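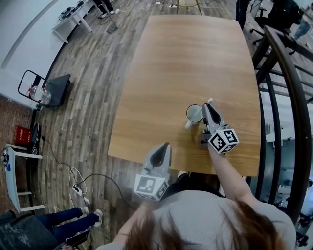

The Borrowed Line: a term of very short stories
Project report, Creative Writing (second year)
Submitted August 15, 2023

How the project began

I have always been a slow writer, and a bit of a precious one too, so when our course asked for a self-directed project I wanted something that would make me finish things. The idea I settled on was a chain. Each member of our little group would write a story of no more than 400 words, and the next writer would have to begin with the last sentence of the story before. You could change the speaker and the place and the century if you liked, but the sentence itself had to stay exactly as it came to you, commas and all.

We started in February and kept it going until the summer, with one long gap when everybody had essays due (me included, I'm afraid). By the end we had 47 stories, which was a good deal more than I had promised in my proposal.

The two towns

I hadn't planned for the stories to share a setting. The first one took place in a seaside town called Dadville, where the ferry had stopped running and a woman was still selling tickets for it. Her last line was "You had better ask them in Pudier." None of us knew what Pudier was, least of all the person who wrote it, and the next writer made it a village inland with a clock that ran backwards during Lent. After that we could hardly keep away from the pair of them. People moved from one to the other, quarrelled over a bridge, and sent each other rather formal letters about a goat.

Godoy came along later, as the name of the bakery in Pudier, and then in another story it was the surname of the baker's landlord, and we simply let both stand. I did wonder about tidying it up for the final booklet, but my tutor liked the muddle and so, after a week or two of fretting, did I.

What I learned about endings

My part, besides writing 10 of the stories myself, was to keep notes on how the endings changed. At first they were very grand. We all wanted to go out with a bang -- a death, a slammed door, a letter thrown on the fire -- and the poor soul who came next was left to start with the ashes. After a while people began to leave plainer sentences behind. My favourite of the lot was "Flilov had taken the umbrella." It gave the next writer a person, an object and a small grievance, and the story that grew out of it is the best in the booklet, I think, though it isn't one of mine.

Cutting was the other lesson. My drafts nearly always ran over, and what had to go was usually the opening paragraph, where I was clearing my throat. With a borrowed first line that paragraph had nowhere to sit.

What I would change

Four of the stories don't really work on their own, and a reader who opened the booklet at one of them would be quite lost. I would ask for a second draft of each story before passing the line along, even if it slowed us down. I'd also like to try the chain in reverse, with every writer working towards a given sentence, and two of the group have already said they will join me for that in the autumn. The first line we've set ourselves to reach is the one about the ferry tickets.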